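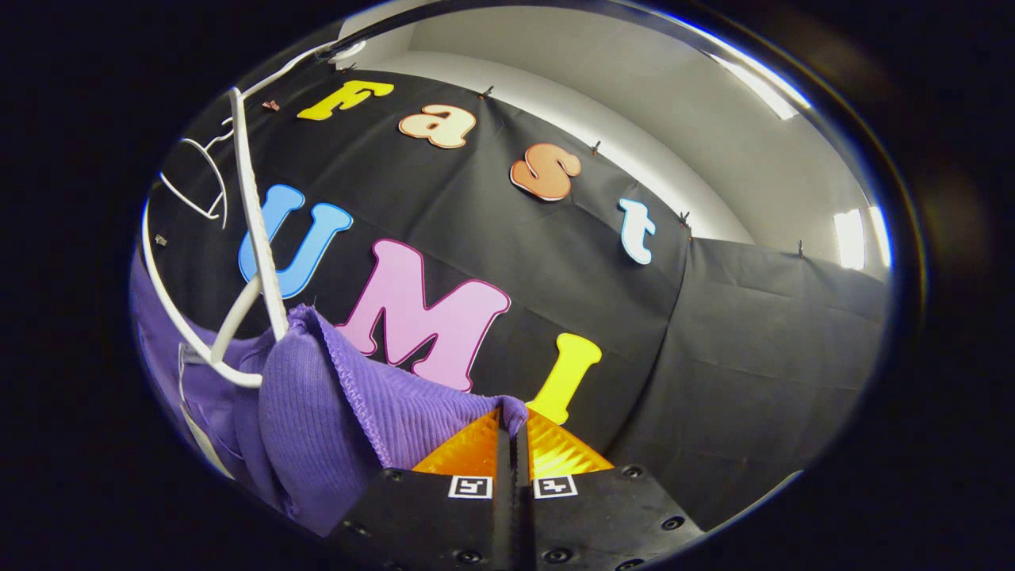
**Manomen hand-held gripper, textile configuration**
Setup, care and repair

Manufacturer: Putora
Applies to: Manomen hand unit, textile fingers, marker set M
Does not apply to: Manomen arm-mount version (see separate page)

The Manomen hand unit is a two-finger parallel gripper carried by an operator and used to record garment handling. In the textile configuration it is fitted with narrow fingers and faceted side pads, and is intended for knitwear, light wovens and garments on hangers. This page covers work that can be done at the bench by the customer. Work on the carriage bearings and the camera seal is done at the Putora service shop.

## Specifications

| Item | Value |
|---|---|
| Fingers | 2, parallel, interchangeable |
| Finger opening, fully released | 164 mm |
| Body and fingers | matte black |
| Side pads | orange-yellow, faceted, replaceable in pairs |
| Markers | one square fiducial each side of the center seam |
| Camera | fisheye, fixed focus, forward-facing |
| Trigger | cable pull, spring return |
| Tools required | hex key (supplied), Deák feeler set, torque driver |

Weight depends on the camera fitted and is given on the packing slip.

## What is in the box

- Hand unit with fingers installed
- One spare pair of side pads
- One spare marker set M, on backing sheet
- Hex key
- Setup gauge
- Trigger cable, spare, uncut

The lens cap and the hard case are ordered separately. Units shipped before the change of case supplier came with a foam insert that presses on the left pad. If you have that insert, cut the foam back or store the unit with the pads removed.

## First setup

1. Remove the transport clip from the carriage. Keep it. The unit must go back in the clip if it is ever shipped.
2. Squeeze the trigger slowly through its full travel, then release. The fingers should meet along their whole length and open again without a step or a click.
3. Hold the closed fingers up to a light. No gap should show along the seam. A gap at the tip only means the fingers are toed out — see Finger alignment.
4. Check that both markers lie flat and that the white border is unbroken on all four sides.
5. Connect the camera and confirm that both markers are inside the image circle with the fingers fully open and fully closed. The dark area outside the circle is normal for this lens and should not be cropped at capture.
6. Run the opening calibration. The software asks for closed, gauge, and fully open, in that order.

Repeat step 6 whenever a finger, a marker or the trigger cable has been changed. It does not need repeating after a pad change.

## Work area

Marker detection tolerates most indoor lighting. The pads do not: they are glossy, and a strip light directly overhead will put a highlight across the facets at some wrist angles. The highlight does no harm unless it spills onto a marker. If the detection log shows one marker dropping out and the other holding steady, move the work before changing any settings.

For hanging garments we recommend a matt black cloth behind the hanger, clipped along its top edge and returned at one side to form a corner. Creases in the cloth are acceptable. A few high-contrast shapes fixed to the cloth give the tracking something to hold when the garment fills the lower part of the view. Any flat colored shapes will do, provided they stay put for the whole session. Re-map if one falls off.

White plastic hangers track well and are easy to segment. Chrome wire hangers are not recommended.

## Gripping knit fabric

The textile fingers are made to pinch a fold, with the seam or hem of the garment between the tips. Bring the fingers in so the fold enters from the front, close until the cable spring takes up, and stop. Squeezing harder does not increase grip once the spring stop is reached, and it wears the cable.

On ribbed knits, close across the ribs where the garment allows it. Closing along the ribs lets the fold roll out sideways under load. Heavy knits that bunch below the hanger should be gripped near an edge.

Lint collects at the root of the fingers. Violet and dark blue yarns are the worst for this in our own testing, mainly on account of the dye, which leaves a film on the pads.

## Finger alignment

Needed after a drop, after a finger change, or when the gap check fails.

1. Close the fingers and tape the trigger down.
2. Loosen the two shoulder screws a half turn. Do not remove them.
3. Slide the thinnest Deák blade down the seam from tip to root. Note where it stops.
4. Press the fingers together by hand at that point and retighten, left screw first.
5. Remove the tape, cycle the trigger 5 times, and repeat the blade test.

If the blade still passes at the tip, the finger is bent. Replace both. A new finger paired with a worn one will not close square.

The screws along the lower edge of the body hold the carriage cover. They are not part of the alignment and should be left alone. Earlier copies of this page showed them in the same drawing as the shoulder screws, and several units came back with the cover sprung.

## Side pads

Pads are held by an adhesive strip and one locating peg. To replace:

1. Warm the old pad with a hair dryer on low. Lift from the outer end.
2. Clean the seat with isopropyl alcohol. Leave no residue around the peg hole.
3. Seat the peg, then press the pad down from the center outward.
4. Leave overnight before use.

Do not polish the pads. Fine scratches have no effect on performance. A cracked facet does, as it will catch a loop of knit and pull it.

## Markers

Use only set M on this configuration. Other sets are printed at different sizes and will give a wrong opening width without raising an error.

Wipe with a dry cloth. Alcohol lifts the print. When a corner of the border is chipped or the surface has yellowed, replace both markers from the same sheet, using the etched corners on the body as the guide — the marker should sit inside all four. Then rerun the opening calibration.

## Trigger cable

The cable is a wear part. The bench unit at Putora reached 3,427 full closures on its first cable before strands showed at the ferrule. Heavy use on coats and thick sweaters will shorten this. Inspect monthly and replace at the first broken strand.

Spare cables are supplied uncut. Thread from the carriage end, pull through to the trigger, set the slack so the fingers reach full opening with the trigger released, then crimp and trim. Dorkach ferrules are the only ones that fit the trigger slot without filing.

## Fault table

| Symptom | Likely cause | Action |
|---|---|---|
| Fingers do not open fully | Cable too tight, lint at finger root | Clean, then reset slack |
| Gap at tip when closed | Fingers toed out | Align |
| Gap at root when closed | Lint, or worn carriage | Clean; if unchanged, return to service |
| Opening width jumps | Marker chipped, or glare on marker | Inspect marker, move light |
| Opening width wrong but steady | Wrong marker set, or no calibration | Fit set M, recalibrate |
| Fold slips at light load | Film on finger faces | Wipe with alcohol, keep clear of markers |
| Click at mid travel | Cover sprung | Return to service |

## Spare parts

| Part | Sold as |
|---|---|
| Textile fingers | pair |
| Side pads, orange-yellow | pair |
| Marker set M | sheet |
| Trigger cable with Dorkach ferrules | each |
| Setup gauge | each |
| Transport clip | each |

Fingers ship with new shoulder screws. Orders for pads and markers leave the Putora warehouse in the same envelope if placed together. Service returns must travel in the transport clip, with the camera disconnected and the cable still fitted.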